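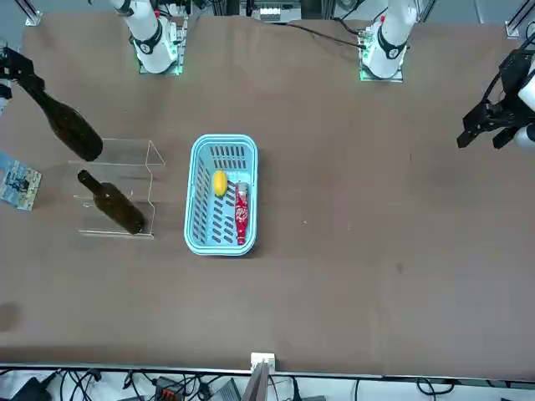

About Trillow

Trillow collects hands-on examples for robots that learn by being shown. We set up everyday jobs on a table, a trained operator guides a pair of robot arms through them, and we record the whole thing from start to finish. Then we reset the table and do it again, a little differently. Research groups and robot makers use the recordings to teach their own systems, and we love seeing what they do with them!

We began with 2 arms, one table and a job that sounded easy: put a wine bottle in a rack. Anybody can do that at home while talking on the phone. Doing it through a machine is another matter (glass is smooth, necks are narrow, and a rack gives you very little room at the back corner), and we spent most of our first June learning how to do it well enough that the recordings were worth keeping. We still run bottle racking today, and it's still the task new operators ask to try first.

What we do

Most of our work is household and shop tasks. Racking bottles, moving fruit and drinks in and out of baskets, folding towels, closing lids, sorting mail, packing a lunch. Right now we have 71 tasks in the catalog, and each one has a written card that says what counts as a start, what counts as done and which things are allowed to change from one run to the next. A basket can sit closer or farther away. A lemon can be swapped for an orange. The bottle can start standing or lying down. We change these on purpose, because a system that has only ever seen the rack in one spot will reach for that spot forever.

We also keep the runs that go wrong. If an operator misses the neck of a bottle, backs off and tries again, that recovery stays in and gets its own label. Customers asked us for this early on and they were right. A clean run shows what the job looks like, and a messy one shows how to get out of trouble, so we deliver both and mark clearly which is which.

How a session works

Each station is run by a pair. One person operates the arms, and the other handles the resets, follows the task card and keeps the notes. They trade places after every 17 runs. We tried longer stretches and the movements got sloppy toward the end – you could see it in the recordings before the operator felt it.

Operators start each run from a rest position and work at a calm, steady pace. We don't pay by the run and we never will. When speed becomes the goal, people start dropping things from too high and cutting corners on the grasp, and all of that gets learned too.

After a session, the recordings go to review. A reviewer watches every run, marks the moment of each grasp and release, writes a short plain description of what was done, and sends back anything that doesn't match the card. Our review tool is called Presine. We built it ourselves after trying to do the job in spreadsheets, and it's now the thing visitors want to see most after the arms. A typical order is 640 accepted runs of a single task, split among several operators so that no one person's habits take over.

The people

Philomena Scanlon started Trillow and still runs a station on Tuesday mornings. She taught shop class before this, and a lot of our training comes straight from that: watch once, do it slowly, talk about it, do it again.

Yichen Xiao looks after the hardware and the recording software. If a cable needs replacing or two clocks have drifted apart, Yichen has usually found it before the pair at the station has finished writing the note.

Awuor Gachanja leads the operators and writes the task cards. New cards are tested by someone who has never done the task, and if that person has a question, the card gets rewritten.

Zdislava Doležal heads review. She is also the reason our descriptions are written in full sentences with everyday words, the way a person would really ask for something to be done.

Issa Qudah works with customers, from the first call through delivery. He'll ask you a lot about what your system gets wrong today, since that's how we decide what to vary.

What we're working on now

Our newest project is Tawhiri, a set of tasks that need both hands at once: holding a basket still while the other arm loads it, steadying a rack, passing an object across from left to right. Two-handed work is slower to record and harder to review, and we're having a wonderful time with it. The first batch of cards is finished and the operators are practicing.

Come see us

We're on the ground floor of the Zukholm building, through the side entrance. Students, teachers and other teams who collect this kind of data are welcome to spend an afternoon with us, and if there's a station open you can take a turn at the controls. We hire operators through the year and no robotics background is needed. Patience helps, and so does being the sort of person who likes getting a small job right. Write to Issa to set up a visit, or to Awuor if you'd like to work here.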